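Monday, October 20, 2025
By Thitima Boonchu

Packing small parcels at home: your questions

I sell hand-dyed fabric scraps and odds and ends out of my spare room in Clarkham, and I get the same packing questions over and over, so I'm putting my answers on one page.

Do you buy new boxes?

Hardly ever! I've bought one bundle of 36 in all this time, back in February, and I still have a few. Mostly I reuse whatever comes to the house. Creases and a torn edge don't bother me if the bottom is sound — press on it with your thumb, and if it gives, that box goes to recycling.

What do you work on?

A big dark gray mat over a wooden surface. I used to pack straight onto the wood and scratched it badly with the tape gun (my own fault). Small pale things show up really well on the dark color too, so I don't lose them under the tape. I keep the open box at the back and whatever's going in it toward the front.
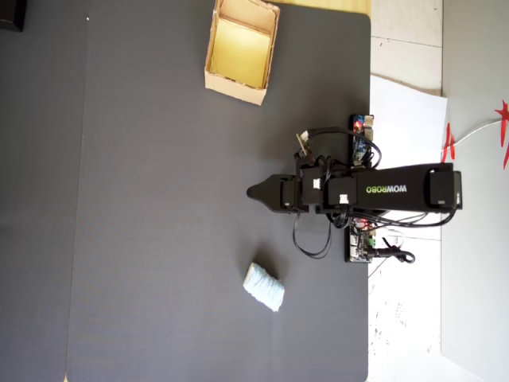
What do you use for padding?

Old tissue, soft cloth, paper from other people's parcels. Crumple it more than you think you need to. Bogdan Zamfir wrote in from Crichton to ask if shredded junk mail is okay, and it is, but please take out the plastic windows first.

How do I know if it's packed well enough?

Close it, hold it by your ear and shake. If something slides, add more padding. I do this with every single one, and I've sent 236 parcels so far this year with 2 breakages, both of them mugs.

Can I use a box with printing on it?

Sure, just cover any old labels and barcodes completely. I use plain brown paper and a glue stick.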